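Speaker notes: picking a gripper for the table arm

Slide 1. Title
Say who we are and what the job was. We had one arm and two grippers, the Drustero and the Akside, and had to choose one before January.

Slide 2. What we tested
Same arm, same controller, same table. Household things and toy food, picked and put down again. 1636 picks in total. Mention that the Delić controller was left on its default settings throughout. Someone always asks.

Slide 3. Results
Drustero: fewer drops on plates and bowls. Slower to close.
Akside: quicker, but it lost its hold on smooth round things. 93 drops, most of them cups.
Don't read out the whole table. Point to the cup row and move on.

Slide 4. Camera position
We tried the camera on a stand first. The arm kept getting in the way of it. Moving it to the gripper fixed that, but then the cables needed more slack. We re-routed them 7 times. Pause here for questions if we're on time.

Slide 5. Bottles
Leave this one up for a bit. Bottles were the hardest group to score, as the weight isn't in the middle. Explain that we counted a pick as good only if the bottle stayed put in the fingers for the full lift.
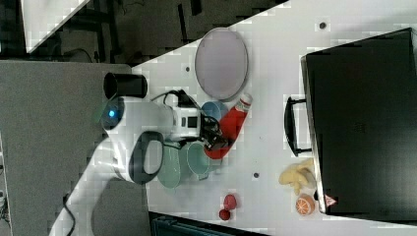

Spray bottle held on its side, camera mounted at the gripper.

Slide 6. What next
Run 300 more picks with the Drollo finger pads, bottles and cups only. Ask if anyone in the room has used them.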